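Zideck path sweeper: trial gallery

We had the Zideck on loan through November, long enough to learn its moods. It is a self-driving sweeper for parks and campuses, it weighs about as much as a pony, and it costs 3,385 dollars before you add the brushes you will want by week two. The pictures go up as we sort them, beginning with the open ground at Narkville.

Pale, dusty paving, full sun on one side and tree shade on the other. Sweepers like one or the other. The Zideck takes the change of light at walking pace, then carries on — with a short beep, as if it had been consulted.
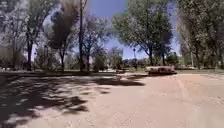
Thomas wrote in to say that grit is the easy part, and that the Ekley model he runs will do 500 metres of it without complaint, then sulk for an hour over one wet leaf. He would like to know how ours goes with gum leaves.

Slowly. Dry ones go in the hopper, damp ones go for a ride on the front brush. The hopper holds 16 litres, fewer if you believe the warning light.

Loan units can be booked through the Zideck page. Bring your own extension cord.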